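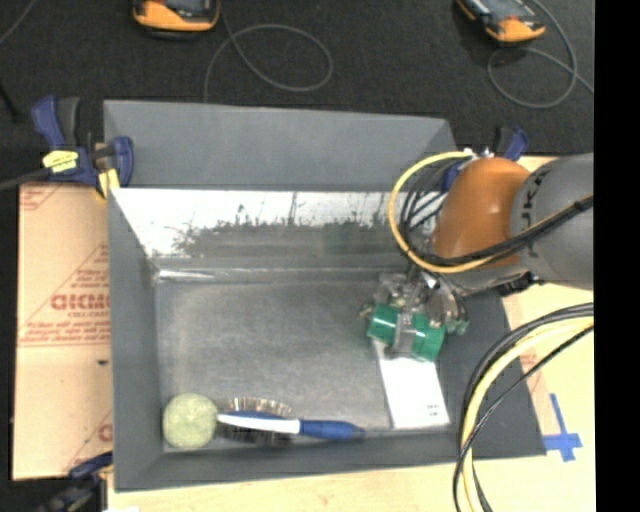 According to one reader in Virnholm, the worst thing the council ever did was give people a choice of bins. Her letter ran to 600 words, most of them about lids, and it arrived a day after we had mentioned, in passing, that Brurnimholm was thinking of going from two kerbside bins to four. We had expected a bit of mail. We hadn't expected diagrams.

Bin politics is the last form of local government that anyone turns up for. The rates can go up and the library hours can go down, and the public gallery stays as quiet as a dentist's on Monday morning. Move collection day, though, and there are people in the car park by six with folders.

Brurnimholm's trial covered 132 households on the streets between the footy oval and the creek. Each got a bin for food scraps, one for glass, one for paper and one for everything that had failed to qualify. Each also got a fridge magnet explaining the system, printed in a typeface that would suit a very small wedding. The pizza box appears on the magnet twice, under different headings.

Down the road, Iler has had four bins for years and is insufferable about it. You can't buy a sausage roll there without hearing how little goes to landfill. Iler rinses its jars. Iler peels off the labels, then rinses the jars again, and has been known to photograph the result for the community page. Brurnimholm, a town that once put a whole trampoline out for the green waste truck, finds this hard to take.

The trouble is storage. The older cottages were built with a side passage wide enough for one adult and a grudge. Put four bins down there and you've lost the use of the tap. Some residents have moved theirs to the front verandah, where they sit in a row like relatives waiting for lunch. One household on Baysal Street has painted house numbers on all four in letters you could read from a plane, having lost its glass bin twice to the same neighbours.

Rolling the scheme out to the whole shire would mean 2,178 properties and a fresh set of magnets. Council estimates that 80 per cent of residents support the idea in principle, principle being the place where most things in Brurnimholm are supported. The vote is in June. The car park will be full, and the bins go out the night before.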